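4.2 Do stated service radii predict delivery and fitting times?
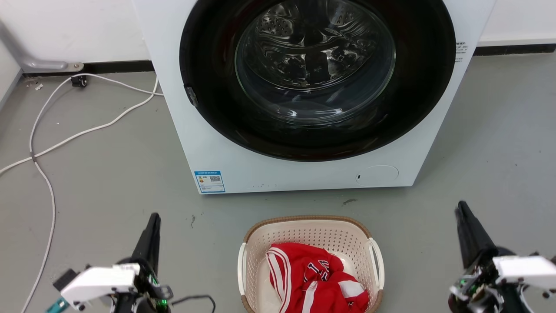
Figure 3. Front-loading washing machine on a concrete floor, with energy label at lower left of the front panel.

Dealers in office furniture like to state a service radius, and buyers like to read one. The claim is simple: inside the circle, desks and chairs will be delivered, put together and looked after by the dealer's own people. Earlier work has mostly taken such claims at face value. Xiong's survey of buyers in Clesumdale, for instance, treats the stated radius as a measure of service quality and finds that a wider circle goes with happier customers. We doubt that the link is as strong as it looks. Buyers were asked for their views within days of placing an order, and many had yet to receive a single chair.

We therefore went back to the order books. Our sample holds 3,013 orders for seating, desks and storage placed with dealers in Clesumdale and Druster, of which 452 included a fitting visit. For each order we recorded the road distance from showroom to site, the date promised and the date on the signed delivery note. Orders collected by the buyer were left out.

Distance explains very little. Among the fitted orders, a site at the far edge of the radius waited on average 2 days longer than a site in the same town as the showroom, and most of that gap goes away once order size is taken into account. What does matter is whether the dealer uses its own fitters or hires them by the job. Grellow, the largest dealer in the sample, states no radius at all and still met its promised dates more often than two rivals that print theirs on every page of the catalogue.

Some caution is needed. Delivery notes are filled in by the driver, and Mujić has argued that they flatter the dealer – a note signed in the morning may hide a return trip for missing arms or castors. We found signs of this in the Druster books, where nearly 900 notes carry the same rounded time of arrival. We have kept these orders in, as the tests in Section 5 use dates only, but we would not trust any result that rests on the hour.

Nor can we say that a stated radius is worthless to the buyer. It may still tell them who will answer the phone when a drawer sticks. Our data do not cover aftercare, and the one dealer who offered us its repair log, Thân, had kept it only from November onwards.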